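Civon releases new grasp planner for thin-rimmed objects

GRONDOMHOLM, 7th January — Software company Civon has released a new version of Flokell, its grasp planning package, with changes meant to help robot grippers handle bowls, cups and other open containers with uneven rims.

The update replaces the way the planner picks contact points. Earlier versions fitted a smooth circle to the top of a bowl and placed the fingers on that circle. When the rim rose and dipped, the fingers could close on air or press down on a high spot. The new version follows the rim as the depth sensor reports it and scores each short stretch by how flat and how reachable it is.

Civon said the planner was tuned on 3,000 recorded grasps made with hand-held grippers, covering 62 household objects. Shiny edges and white objects on white surfaces gave the most trouble, the company said, as depth readings there often have gaps. Flokell now marks those gaps as unknown. It used to fill them in.

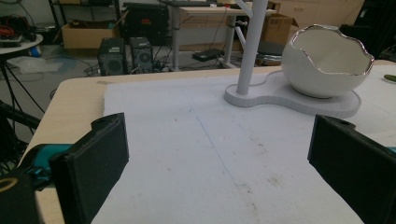 A white bowl with a jagged, silver-edged rim on its stand, seen between the fingers of a hand-held gripper.

The Nikolaidis lab, which has used Flokell for two years, ran the release through its own tests before it came out. In 367 trials on bowls and cups, the lab reported fewer missed grasps than with the previous version but slower planning. A single plan now takes roughly 2 seconds on a desktop computer, and the lab said that is too long for work on a moving belt.

Civon said it plans to cut that time by checking fewer stretches of rim when the first few score well. The fix is due in a smaller update before the end of the month.

The release also adds a log viewer that shows why a grasp was turned down — a finger too close to a nearby pole or handle, for instance — and lets users replay the plan step by step. Existing license holders can install the update at no extra cost. Settings files from the previous version will load, but custom rim models have to be rebuilt.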